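# Chapter 7: Table Linen and Flatware Surfaces 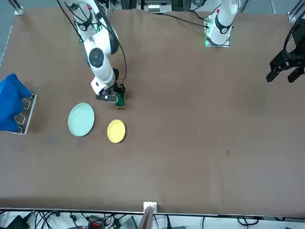
*Figure 7.1. Brown table covering with two round plates; blue cloth on rack at left. Photo: Yae Maruyama, Dilterby Service Training Kitchen.*

A covered table has two kinds of surface to maintain. The first is the covering, which absorbs spills unless it has been treated. The second is the tableware, which is usually glazed or molded and can be wiped clean. The two surfaces are cleaned by different methods, and this chapter treats them separately.

Section 7.1 covers the laying of cloths. A cloth that wrinkles along one edge, as in Figure 7.1, should be drawn flat from the opposite side before plates are set. Section 7.2 covers plates with low rims. Crumbs and liquid leave a shallow plate easily when it is tilted, so the plate is lifted level and cleared away from the cloth.

Section 7.3 covers wiping materials. Drying cloths are hung on a rack between uses and are kept apart from those used on floors.

**Terms introduced in this chapter:** drop, overhang, rim, blotting, lint transfer

**Before you begin:** Review the table of fiber types on page 366. Exercise 2 requires a covered table and two plates of different sizes.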